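Comparing Two Camera Mounts and Two Controllers in a Simulated Dining Room

Project report, mobile manipulation lab course
Submitted Fri 31 July

1. Purpose

The project compared two camera placements and two base controllers for a mobile arm working around furniture. All trials were run in simulation. The task was to drive to a dining table, locate a drinking glass, and stop at a pose from which the arm could reach it. Grasping was scored separately and is covered in section 4.

2. Setup

The room was taken from the Clusdale scene set and loaded without changes to the furniture. The arm model was the Iltley short-reach version with a parallel gripper. Camera A was fixed to the mast, looking down at the tabletop. Camera B was fixed to the wrist. Both used the same resolution and the same compressed stream, so that bandwidth would not favor either one.

Controller 1 was the stock Clendow waypoint follower. Controller 2 was our own version of the Trajkovski method, which replans when a chair leg enters the safety margin. Each combination of camera and controller was given 100 trials, with start poses drawn from one shared list.

3. Navigation results

Controller 1 was faster on open floor but often stopped short near the chairs. The safety margin had to be cut to 425 mm before it would enter the walkway beside the table at all. Controller 2 accepted the default margin. It took longer per run and sometimes oscillated between two headings when a chair back filled the lower part of the view.

4. Camera results

Camera A found the glass earlier, usually before the base had finished turning. Its errors came mostly from small dark objects, which have little contrast against the dark tabletop. The glass is translucent and its depth values were noisy from both cameras. Camera B gave better depth at close range but lost the table whenever the arm was folded for driving. In 16 trials the wrist view never recovered the target, and these were scored as failures.

Compression blocks were visible on large plain surfaces. They did not affect detection of the glass but did blur objects near the shelving.

5. Recommendation

Mast camera with Controller 2 for the approach, wrist camera for the last part of the reach. The handoff between cameras was not tested. It is planned for November, along with a second room.

Figure 1. Dining room used in the trials.

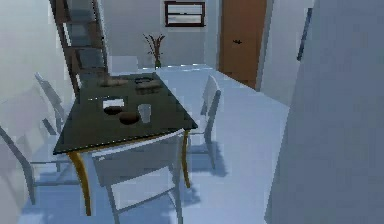 Reviewer comment: The handoff should be tested before it is recommended. I would also like to see the Controller 1 runs repeated at the default margin, even if most of them stop short, so that both controllers are scored under the same condition. Please report the depth error on the glass for each camera in a table.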